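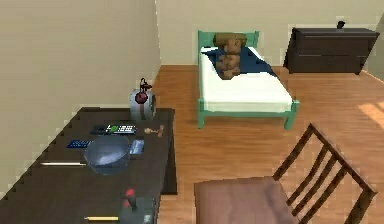 The Besterley Inventories are transcribed room lists from furnished lodgings, one text file per room, with a table that maps each line to a normalized item name. Item names come first and everything else hangs off them. Furnishings like the ones in the bedroom shown would be entered as `bed, single`, `desk`, `dresser, low` and `chair`, with `green` in the `color` column for the bed frame and `wood` in the `material` column for the chair. The plank floor would go in the room header, because floors are recorded per room and never as items.

## Contents

| File | What it holds |
|---|---|
| `rooms.csv` | one row per room: house code, room code, floor covering, wall finish |
| `items.csv` | one row per inventory line, linked to `rooms.csv` by room code |
| `terms.csv` | normalized names and the spellings they replace |
| `pages/` | plain-text transcriptions, line breaks as in the source |
| `CHANGES` | release notes |

There are 529 rooms and about 3000 item lines. All files are UTF-8 with Unix line endings. Empty cells mean the source is silent; the string `none` means the source says the thing was absent. Please keep the two apart when filtering.

## Source

The lists were drawn up by the letting office of Brekke House and its annexes whenever a room changed tenants. Rosine Renaud located the ledgers and arranged access. Elie Hakim and Wanting Yu transcribed them. The ledgers were written by several clerks, whose habits differ a good deal: one lists bedding under the bed, another puts it at the foot of the page with curtains and rugs. Page order was kept in `pages/` and ignored in `items.csv`.

Tenant names, rents and deposits appear in the originals. They were left out of the transcription from the start and can't be recovered from any file in this release.

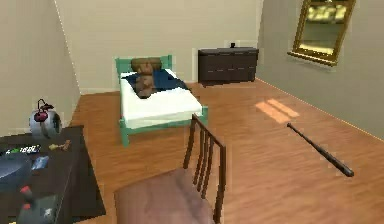

## Normalization

Each line was reduced to a head noun plus up to 2 qualifiers. The rules, in the order they are applied:

1. Expand abbreviations using `terms.csv`.
2. Move color and material words to their own columns.
3. Move condition words (`worn`, `chipped`, `new`) to `condition`.
4. Put the remaining qualifiers after the head noun, separated by a comma.

Quantities are kept as integers in `qty`. Where the clerk wrote "pair", `qty` is 2 and `unit` is `pair_member`. "Set" is not expanded, even where the size of the set is obvious from context.

`blanket`, `quilt` and `coverlet` are separate terms. The clerks did not use them consistently, but merging them would hide differences between houses, so that choice is left to the user. `side table`, `stand` and `night table` were merged in the first release and split again in this one. If you built counts on the old files, rerun them.

Color words are stored as written. There is no mapping to a standard palette, and `green`, `sea green` and `gr.` are three values until you decide otherwise (`gr.` is `gray` in the annex ledgers).

## Checking

A sample of 40 rooms was transcribed twice, independently, and compared line by line. Aniela Nowicki resolved the differences. Most came down to one of these:

- ditto marks carried over the wrong number of lines
- `chest` read as `chair` in the annex hand
- items struck out and then restored in the margin

Lines she could not settle have `uncertain = 1`. The flag applies to the whole line, not to a particular word. Outside the sample, lines were flagged only when the transcriber had doubts at the time, so a zero there is weaker evidence than a zero inside it. The column `double_read` in `rooms.csv` tells you which case you have.
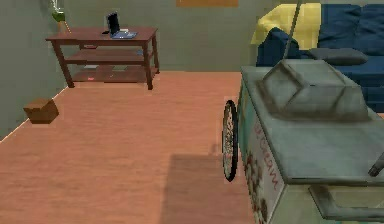
## Known problems

- Room codes in the Ikeck annex were reused after a renumbering. We append `b` to the later series. A few rooms could belong to either and carry the code without a suffix.
- Lamp entries are incomplete. Fixed lamps seem to have been treated as part of the building in some ledgers and as furnishings in others.
- Small personal objects were listed only when the office owned them. The files say nothing useful about what tenants brought with them.
- Several pages have water damage along the gutter – first words are missing there and are shown as `[...]` in `pages/`. The matching item rows have an empty `item` cell.

## Loading

Read `room_code` as text. Several codes begin with a zero, and spreadsheet programs will drop it.

 import csv
 with open("items.csv", encoding="utf-8", newline="") as f:
 rows = list(csv.DictReader(f))

`condition` may hold more than one value, separated by a vertical bar. No other column does.

## Corrections

Send corrections to Trygve Söderlund, with the room code and the line number from `pages/`. Corrections to `terms.csv` need at least one line where the current mapping gives a wrong result. The next release is planned for August and will add the Dredia ledgers, which use a printed form and need a different header layout.

Last edited 10 Feb 2019.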